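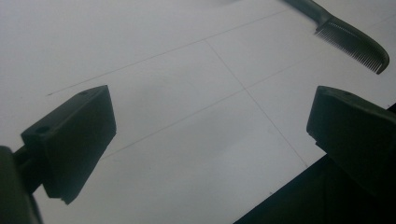 A comb is a flat grooming tool with a row of teeth along a shaft, used to untangle, part and tidy the hair. It is one of the oldest personal belongings still in daily use, and the basic shape has changed remarkably little — a comb thousands of years old would be understood at once by anybody today!

Early combs were carved from bone, wood, horn or ivory. Plastics later made them cheap enough for every pocket, though wooden and horn combs keep a loyal following.

Types

Pocket combs are short and slim, often with fine teeth at one end and wider teeth at the other. Wide-toothed combs suit curly or wet hair. Tail combs have a long thin handle, wonderful for drawing a clean parting. Nit combs have very close teeth for catching head lice.

Care

Most plastic combs can be washed in warm soapy water. Wooden ones should only be wiped, then rubbed with a little oil now and again.

See also: Hairbrush, Hairpin, Barber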